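Recording good pick-and-place examples, my way
Reading time: 3 min

I've binned whole sessions because I rushed the set-up, so please learn from my mess! Everything is on brown paper with a blue tape grid, and I write down which squares the bins start on.

1. Line the bins
I put a white sheet in the bottom of each one, so dark parts like capacitors stand out nicely in the wrist view.

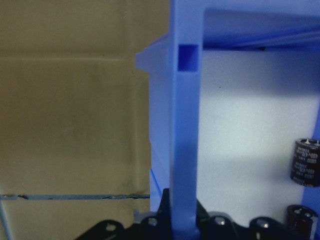
2. Drive slowly
Keep your pace even and don't stop to think halfway (I still do this). If you fluff a grasp, back off and try again, and keep the take, as the model needs to see a recovery or two.
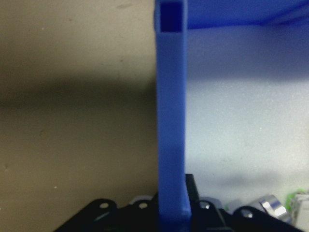 Do a batch of 8, then have a stretch. Tired hands make jerky examples, and jerky examples make a jerky robot.

3. Shift things a little
Nudge or tilt a bin between batches, only a bit, and note it down.

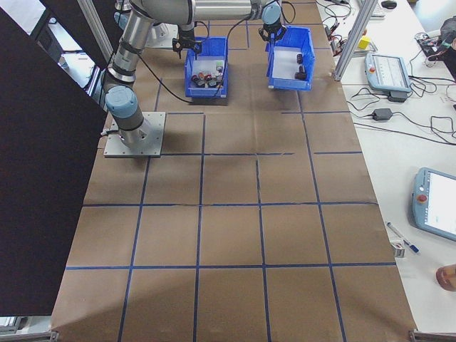

My first set had 156 takes, nearly all from the same spot, and it was hopeless! The second had 438 with lots of nudging, and Flynn Ruawai got it training by September.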